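Can a machine tidy a shelf yet? A thread, with my morning coffee going cold.
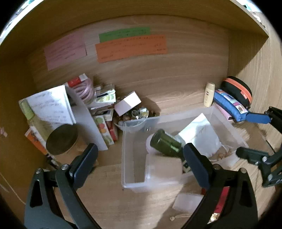
Issue 70

5/2/25

1/ Every spring somebody tells me the household robot is nearly ready. Last December it was Rostbridge, who promised me "a tidy home by teatime". They didn't say which teatime.

2/ My own test is simple. Forget folding shirts. Do one shelf. Stationery, a pencil case, a bowl of trinkets, a bin with a bottle lying on its side in it. Put it in order and don't break anything.

3/ Vacuuming is easy, by the way. A floor is flat and mostly wants to be clean. A shelf has opinions.

4/ Take paper. Handwritten sheets standing on end are hardly objects at all, they're more of an agreement. Squeeze and they crumple, don't squeeze and they slide off behind something for four years.

5/ Then see-through plastic. Clear bowl, cloudy bin, yellowish bottle. Danjuma Ibrahim, who has worked on picking arms for longer than is good for him, calls it "the stuff the depth sensor politely ignores".

6/ He also says two grippers help less than you'd hope. You've now got two things that can knock the bowl over.

7/ Latrice Halvorsen disagrees with both of us. She reckons the holding is mostly solved and the deciding isn't. Is that crinkled bit of gold foil rubbish or a keepsake? I couldn't tell you and I've got thumbs.

8/ Shop floors are further on, I'll grant. Her lot at Grendero have an arm that puts 3181 identical cartons a shift onto pallets and never sulks. Hand it one pencil case and a pink book and it's a very expensive coat stand.

9/ So, can they do chores yet? Some. Slowly - and with a person standing by to say "no, not that one".

10/ Still better than my teenager, mind. Ludo demo write-up next, if they ever send me the date.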